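Leave the plastic film on a new chair, or take it off?

Posted in Home and Furniture by Gintarė Paju, 7 March 2024
1,137 views

We have just had a reclining chair delivered from Sepp and I'm having a disagreement with the rest of the house about the wrapping. The arms came sealed in clear film, and it's pulled on properly, folded over at the top. The delivery man said most people leave it on the arms "for the first few months" so the fabric stays nice. My mother-in-law agrees with him. She kept the film on a settee for over 11 years and it did look new when she finally gave it away, though I can't say anyone ever enjoyed sitting on it.

I don't really believe any of this. It's a chair. If the fabric can't cope with elbows then I've bought the wrong chair. But it wasn't cheap and I don't want to throw away something that's meant to be there, so I thought I'd ask before I go at it with scissors.

Other things that might matter: the room has a tiled floor and gets a fair bit of sun in the afternoon. The leaflet says nothing about the film at all. It has four pages on how to register for the guarantee and half a page on putting the chair together. There's also the metal part between the arm and the seat, where the side bolts on, and the film goes over some of that too. I'm not sure if it's supposed to be trapped in there or if whoever packed it was just in a hurry. 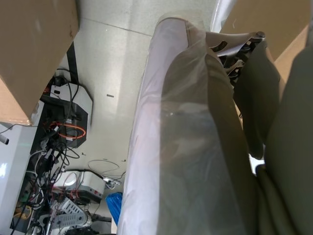

Preben Østergaard
Take it off. I've never understood the argument for keeping it on. You are protecting the fabric for whom? The next owner?

The practical side is that film doesn't let anything through. Spill a drink near it and some will get underneath, and then it sits there. Same with ordinary damp in the air, if your room is that sort of room. I had a dining chair go musty along one edge that way, and the shop told me it was my fault for not unwrapping it, so I'd be careful about taking advice from delivery men. They aren't the ones who answer the phone afterwards.

As for the part near the bolts, get the film out of there before you finish fastening anything. If it's caught behind a bracket you can't tell whether the bracket is sitting flat. It may feel tight, but what you've tightened against is a fold of plastic, and once that squashes down or tears you've got a loose arm. Undo the bolt a few turns, pull the film clear, do it up again. Don't tug at it with the bolt tight, because it rips off level with the metal and you'll be picking out shreds with tweezers.

And don't use scissors on the arms. Start at a fold or a taped seam, get a finger under it and tear away from the fabric. If it really won't start, nick it with something blunt-ended where it stands clear of the cloth.

One more thing - keep the boxes until you've sat in it for a couple of weeks. Sending a chair back without its cardboard is a misery.

Zane Adomaitis
we left ours on and its fine. bit noisy. cat hates it which is a plus

Misaki Sakai
I'd go along with most of what Preben says, but I'm not convinced by the damp story. One musty chair could have been a musty chair before it was wrapped. I've had furniture stored in film for a whole winter, October onwards, and it came out smelling of nothing worse than plastic.

My reason for taking it off would be the sun. I can't prove this, but the one chair I left half wrapped by a window ended up with two slightly different colours, and it was the join that bothered me more than the fading. If it's all going to fade, let it fade evenly.

I also wouldn't bother with the "protective arm covers" that shops try to sell you once you say you're removing the film. I was quoted 50 pounds for a pair by Stido. They were two rectangles of cloth. A folded hand towel does the same job, and if you don't like the look of a towel you won't like the look of the covers either.

About the bolts, look at the drawing in your leaflet before undoing anything. Some chairs have a thin plastic washer or sleeve that is meant to stay, and it's easy to mistake it for packing when everything round it is wrapped. If it's stiff and has a neat round hole in it, leave it where it is. If it's floppy and crinkles, out it comes.

Gintarė Paju
Thank you both (and the cat). I've emailed Sepp to ask about the bolt part and had an automatic reply saying they aim to answer within 22 working days, so I think I'll be following the floppy and crinkles rule. The arms are getting unwrapped tonight. My mother-in-law has asked if she can have the film.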